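Prusside Bimanual Study: Set-up Guide
Section 5. Tool-holding trials with two arms

Print this page | E-mail this page

This section covers the table layout and recording procedure for the tool-holding condition. One arm holds a part while the other carries a powered hand tool. Complete the calibration in Section 4 before starting.

5.1 Table layout

1. Clamp both arm bases to the near edge of the table.
2. Place the ball container toward the far edge.
3. Lay the green ring flat on the open wood near the center.
4. Close the left gripper on the base of the orange leaf. The tip must extend past the fingers.

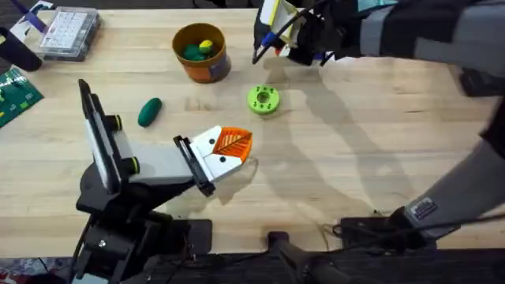
Figure 5-1. Left arm holding the leaf; ring and ball container in the shared workspace.

NOTE: Do not mark object positions on the wood. The policy described by Hijazi learned to use tape marks as a cue, and 42 episodes had to be discarded.

5.2 Fitting the tool

1. Disconnect gripper power.
2. Seat the tool in the collar and turn it until the grip faces the wrist camera.
3. Restore power and close the fingers at the low force setting.
4. Open the wrist view and check exposure. 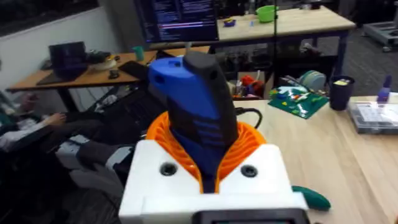
5. Move the wrist through its full range at 20 percent speed. Stop if any cable pulls tight.

CAUTION: Keep hands away from the bit whenever the arm is enabled. The software stop does not cut power to the tool.

5.3 Contact episodes

Start each episode with the bit clear of the block. Lower the tool along its own axis until the bit enters the hole, then hold position for 5 seconds.

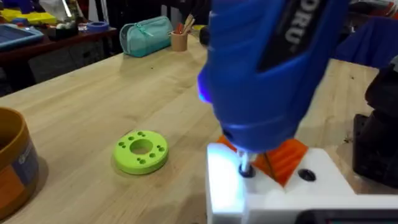

Log lateral slip at the bit as a separate field. In the Fasska comparison, policies trained with wrist views kept the bit in the hole more often than those trained on the fixed view alone. The released set contains 1,079 episodes.

5.4 Between episodes

1. Raise the tool arm above the table.
2. Leave the left gripper closed. 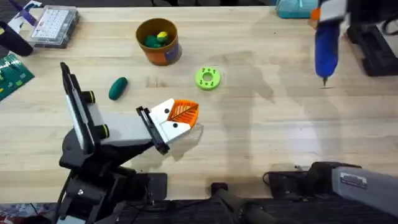

3. Compare the fixed view with the stored start view.
4. Save the episode before changing the layout.

Related items
Section 4. Camera and arm calibration
Section 6. Exporting episodes to Willier
Atallah controller: error codes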